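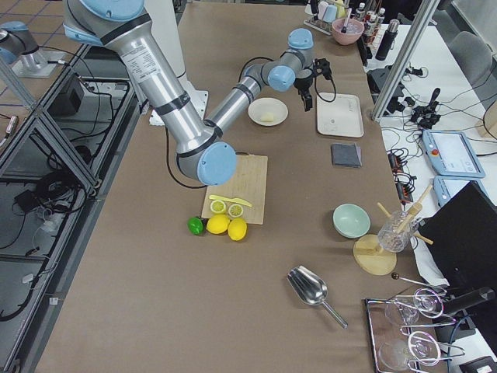

Gripper over the small plate, late morning, before I changed the cable ties.

Diary > Desel cell > September

Today I gave the whole morning to the arm at the Desel bench. The cable of the gripper was pulling again when the wrist turned far, so I opened the ties on the forearm and made the loop 37 mm longer. Then I drove the wrist slowly to both ends with the pendant, one hand near the red button. Now it looks free, but I want to see it after 200 cycles before I write it in the Holleo log.

The two lemon halves stay on the board as my check point. I put the elbow low over them and noted the height: 162 mm at the wrist, the same as last time. Good. The paper on the table had moved a little, I think from my sleeve, and I taped it again.

After lunch I cleaned the fingers and set the grip force back to the Fleltix value. Somebody had left it too strong for a lime. I did not run the ice scoop program. The long handle still needs a better pick point – I will ask in Birhane if they have one saved.

At five o'clock the counter was at 600. Tomorrow the base screws.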